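共同キッチンの改修、7月に工事開始 集合住宅「Anmont」、石の天板は残す方針

集合住宅「Anmont」の管理組合は、1階にある共同キッチンの改修工事を7月に始める。総会で議案が可決され、施工は内装会社のKorletey、設計は設計事務所のFenardが担当する。工期は30日間で、期間中は共同キッチンと隣の談話室が使えなくなる。

Anmontは全56戸。共同キッチンは入居開始のときからある設備で、住民の食事会や子ども向けの料理教室、季節の行事の準備などに使われてきた。予約は1時間単位で、昨年度の利用は1109件だった。利用が多いのは夕方から夜にかけての時間帯で、午前中は空いていることが多い。

改修が検討されるようになったきっかけは、排水の不具合である。昨年の秋から流しの水の引きが悪くなり、業者が床下を点検したところ、配管の勾配が一部で不足していることがわかった。応急の清掃で使用は続けられたが、同じ症状が冬にも起きたため、組合は配管の引き直しを決めた。床を開けるのであれば設備もまとめて見直したほうがよいという意見が出て、工事の範囲が広がった。

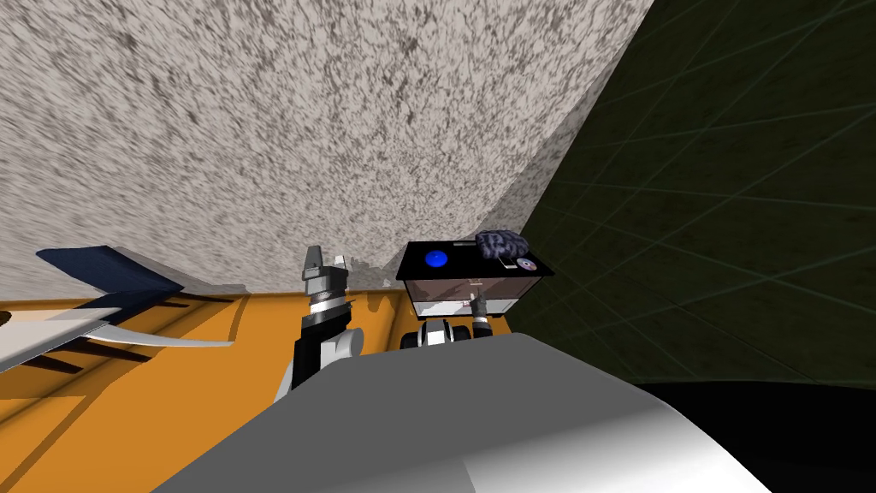
当初の案では、流し、調理台、収納、換気設備をすべて新しいものに替える予定だった。見積もりを取った結果、修繕積立金から出せる額を超えることが判明し、組合は項目ごとに優先順位をつけ直した。配管と換気を最優先とし、収納は扉の調整と金具の交換にとどめる。調理台は下の台を補強したうえで、天板を引き続き使う。

天板の扱いについては、住民の間で意見が分かれていた。配布されたアンケートでは、回答者の73パーセントが「現在の天板を残す」を選んだ。残す理由としては、傷が目立ちにくい、熱い鍋を置いても気にならない、パン生地をこねるのに向いている、といった声が寄せられた。一方で、色の濃い飲み物をこぼしたときの染みが気になる、継ぎ目の汚れが落ちにくいという意見もあった。組合はこれを受けて、継ぎ目の目地を打ち直し、表面に保護剤を塗り直すことにした。

保護剤の塗布は工事の終盤に行う。塗ったあとは丸一日、上に物を置けない。Fenardの説明によると、天然石は細かな隙間に水分や油分が入りやすく、保護剤の効果も使い方によって薄れていくため、定期的な塗り直しが望ましいという。組合は今後の費用を長期修繕計画に加える。

収納の改修では、扉の開閉のしやすさが主な課題となった。高齢の住民から、つまみが小さくて握りにくい、湿気の多い時期に扉が引っかかるという相談が以前から届いていた。Korleteyは扉を交換せず、蝶番を調整して、取っ手を指の掛けやすい形のものに統一する案を示した。取っ手は棒状で、握っても、指を掛けても引けるものを選ぶ。取り付け位置も、車いすの利用者が届く高さを基準に見直す。
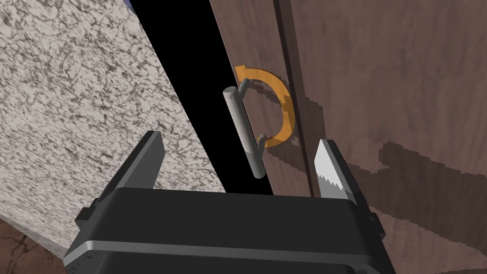
木の扉に付いた金属製のバー型取っ手

扉の内側には、収納する物の名前を書いた札を付ける。これまでは大鍋や食器の置き場所が決まっておらず、使うたびに探すことになるとの苦情があった。札の文字は大きめにし、日本語と英語を併記する。使われなくなった調理器具は6月中に整理し、引き取りを希望する住民に譲る。残ったものは組合がまとめて処分する。

換気設備は、住宅設備を扱うMukonを通じて新しい機種を入れる。現在の換気扇は音が大きく、談話室で会話がしにくいことがあった。新しい機種は風量を3段階で切り替えられ、人の動きがなくなると一定時間後に自動で止まる。切り忘れによる夜間の運転音は上の階からも指摘されていた。工事に合わせて屋外側のフードも清掃し、鳥よけの網を張り直す。

照明は天井の主照明をそのまま使い、調理台の手元を照らす補助灯を加える。予算の都合から、談話室側の照明の交換は来年度以降に見送った。
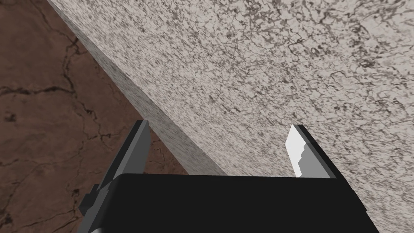 工事は午前9時から午後5時までで、床を開ける作業など音の出るものは午前10時以降に行う。最初の週は配管の引き直しにあてられ、この間に2回、1階の共用水栓が止まる。各住戸の水道には影響しない。断水の時間は前日までに掲示板と各階のエレベーター前に貼り出す。

資材の搬入には北側の通用口を使う。通用口の脇にある駐輪場の一部が使えなくなるため、組合は該当する区画の利用者に、中庭の仮設置き場を案内している。搬入のある日は作業車が車寄せに停まる。引っ越しや大型の荷物の受け取りを予定している住民には、早めに管理事務室へ連絡するよう呼びかけている。

休止中の料理教室は、近くの集会所を借りて続ける。集会所の調理室は定員が少なく、子ども向けの教室は午前と午後の二部に分ける。住民の食事会は持ち寄り形式に切り替え、2階の多目的室で開く。多目的室では火気を使えないが、電気ポットと電子レンジは使用できる。すでに7月の共同キッチンを予約していた住民には、管理事務室から順に連絡を取り、日程の変更か利用料の返金を選んでもらっている。

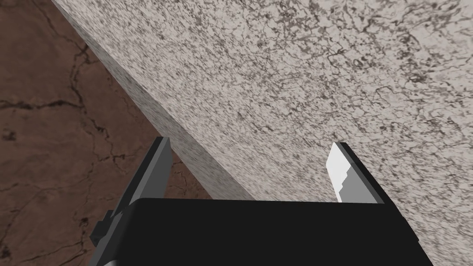

費用については、修繕積立金と共同キッチンの利用料の繰越金をあてる。各戸からの臨時の徴収はない。総会では、利用料の値上げにつながるのではないかとの質問が出た。組合は、今年度中の改定は行わず、改修後の光熱費と利用状況を見たうえで来年度の総会に報告すると答えた。床下の状態によって配管工事の費用が増える可能性があり、その分は予備費で対応する。

利用の決まりも一部改める。予約の受け付けはこれまで管理事務室の窓口だけだったが、再開後は住民用の予約ページからも申し込めるようになる。窓口での受け付けも続ける。連続して使える時間は4時間までとし、行事などで延長が必要な場合は事前に届け出る。使用後の清掃については、流しのごみ受けと換気扇の油受けを点検項目に加え、チェック表を入口の脇に置く。

油の処理も変わる。配管の点検では、固まった油が詰まりを悪化させていたことも確認された。再開後は揚げ油を流しに捨てることを禁じ、凝固剤を備え付ける。使った油は固めてから可燃ごみとして出す。少量の油はふき取ってから食器を洗うよう、流しの前に案内を貼る予定だ。

共同キッチンの再開は8月を予定している。再開前に住民向けの内覧の時間を設け、新しい換気扇と予約ページの使い方を説明する。床下の工事が延びた場合は内覧の日程も変わるため、確定後に掲示板で知らせる。工事の図面と工程表は管理事務室で閲覧できる。問い合わせの受付は午前9時から午後4時まで。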